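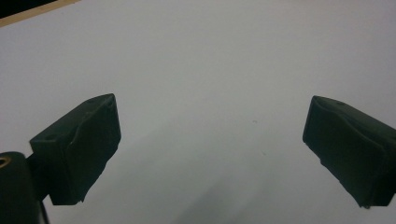
Figure 3. The two dark green fingers over a pale surface.

Journal Issues Sections Authors Contact

Articles > Tasting and Perception > Serving Order

1 February 2025, by Séverine Lefèvre

4. Serving order and the second glass

4.1 What the tasters were asked to do

Readers who have sat through a long afternoon of white wines will know the feeling we set out to study in this section. The first glass gets a whole paragraph from you, with fruit and flowers and a kind word for the finish, and by the time the ninth comes along you are writing "similar, a bit sharper" and hoping there will be bread soon. We wanted to know how much of that drop belongs to the wines and how much to the place they were given in the line, and we are very grateful to the 65 tasters who put up with us while we tried to find out.

The wines were 20 dry whites from three villages, Dollholm, Risirum and Ferrand, all from the same vintage and all bottled under screw cap. We left out anything with noticeable oak. A wooded wine in the middle of a run of plain ones changes the conversation completely (as we learned to our cost in the pilot), and the serving order stops mattering very much once that has happened. Every wine was poured at cellar temperature, in the same plain tulip glass, and each taster got the wines in an order drawn for that person alone. Several people came back in August for a second round, and their sheets are treated as separate tastings throughout.

Altogether we collected 1,490 sheets. Of these, 111 were set aside: most had the sweetness or acidity line left blank, and a smaller group came from a table where two trays had been swapped and we could no longer be sure which wine was which. It was painful to lose the second group, as the notes were among the liveliest we received, and we have kept them in a drawer for our own enjoyment.

4.2 Length of note and position

The plainest result is the one we expected. Notes get shorter as the tasting goes on. The fall is steep over the first few glasses, then it levels off, and then there is a little rise at the very end, which we put down to relief. The rise is small, and we would not want anybody to build a theory on it, but it turned up in both rounds and at every table, so we mention it.

More interesting to us was which words went missing. Flower words went first. Violet, elderflower and acacia were common on early sheets and quite rare on late ones, even for the Risirum wines, which most of us would call flowery at any hour of the day. Fruit words held on longer, though they tended to lose their detail, so that "white peach" turned into "peach" and then simply into "fruity." Words for body and acidity hardly moved at all. A taster at the end of the line is still quite able to say that a wine is full or thin, and is usually in good agreement with the same taster's note from the other round.

4.3 The neighbor effect

We also looked at what a wine does to the one poured after it. The Dollholm whites are the sharpest of the group, and whatever followed one of them was more likely to be called soft, round or even sweet, although by the laboratory readings in Section 3 none of the wines had enough sugar to speak of. In the other direction the effect was weaker. A wine poured after one of the broader Ferrand bottlings was sometimes called lean, but about as often it was called fresh, and we are inclined to think these are the same observation made by people in different moods.

Water between glasses helped a little and plain bread helped rather more. We had hoped to say something about waiting time as well, but the tables kept their own pace in spite of our instructions, and the quicker ones were also the ones with the most experienced tasters, so the two things cannot be pulled apart here.

4.4 A few cautions

All three villages lie in the Protska hills, and the wines are closer to each other than a set chosen from farther afield would be. It may well be that with greater contrasts the flower words would have lasted longer. Our tasters were also mostly local and knew the style, and a person who has drunk Risirum at every family wedding brings something to the glass that we have no good way of measuring. We return to this in Section 5, where the sheets from the visiting tasters are taken on their own and compared with the rest, wine by wine.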